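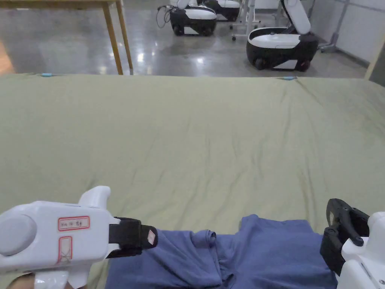
Objet : Re: [bal-liste] Soirée d'août, qui amène quoi ?

Salut tout le monde,

Je réponds dans le désordre, j'ai lu le fil d'une traite en rentrant et j'ai sûrement sauté un message ou deux.

> La salle du Mostberg est confirmée pour août, de 20 h à 2 h. Jauge à 275 personnes, bar compris. Il nous manque encore quelqu'un pour la première heure, et il faut décider si on loue des caissons ou si on fait avec ceux de l'an dernier. Pour le prix d'entrée, je propose de rester à 7 euros. Dites-moi aussi si vous préférez un seul plateau forró ou si on mélange avec de la cumbia, j'ai deux avis contraires dans ma boîte.

Pour la première heure, je veux bien m'y coller ! J'adore ce créneau, les gens arrivent, ils posent leur veste, ils font semblant de ne pas vouloir danser... Je commencerais très doucement, des vieux boléros, deux ou trois trucs cap-verdiens, et je monterais vers la cumbia à partir de 20 h 45. Par contre je joue uniquement en vinyle, donc il me faut deux platines qui tiennent la vitesse. Celle de gauche, la dernière fois, traînait tellement que j'ai passé un morceau entier le doigt sur l'étiquette (ceux qui étaient devant s'en souviennent).

Les caissons : louons, par pitié. Ceux de l'an dernier ronflent dès qu'on pousse en dessous de 50 Hz et tout le bas devient une bouillie. J'ai demandé un devis chez Hegedűs, ils sont à 900 euros le week-end pour la paire avec l'ampli et la livraison. Je sais, ça pique. Mais à 7 euros l'entrée, si on remplit presque la moitié de la salle, c'est payé, et le bar fait le reste. Ils acceptent aussi qu'on vienne chercher le matériel nous-mêmes, ce qui baisserait la note, sauf que je n'ai plus de camionnette depuis le printemps. Quelqu'un ?

Forró ou mélange : mélange ! L'an dernier, la piste s'est vidée deux fois, et les deux fois c'était au bout d'une heure entière dans le même tempo. Aris joue en trio à 22 h 30 si j'ai bien suivi, avec l'accordéon et la zabumba, ça fait un vrai moment forró au milieu et autour on est libres. J'aimerais bien caser un peu de coladeira juste après eux, pour ne pas retomber d'un coup. Et s'il vous plaît, pas de pause « annonces » au micro entre le trio et la suite, on les mettra à l'entrée sur une feuille.

Pour l'initiation de danse, je suis plutôt pour, à condition que ce soit court. Une demi-heure, les pas de base, un changement de partenaire toutes les deux chansons et hop. L'an passé on a débordé et ceux qui étaient venus pour écouter sont repartis au bar, d'où ils ne sont pas revenus !

Ah, et l'affiche. La version verte me plaît beaucoup plus que l'orange, mais le mot « cumbia » est illisible de loin. On peut grossir ? Wavholm imprime en A3 sous quatre jours, il faudrait donc leur envoyer le fichier assez vite si on veut coller avant que tout le monde parte en vacances.

Dernière chose, je cherche toujours une copie correcte de la compile de cumbia péruvienne qui tournait à la fin de la soirée de printemps, pochette jaune, guitare pleine de réverb sur la face B. Si le propriétaire est sur la liste, je la prends en prêt et je la rends propre, promis.

Je peux passer à la salle un soir après 18 h pour vérifier les prises derrière la scène, dites-moi qui a la clé.

Bises à tous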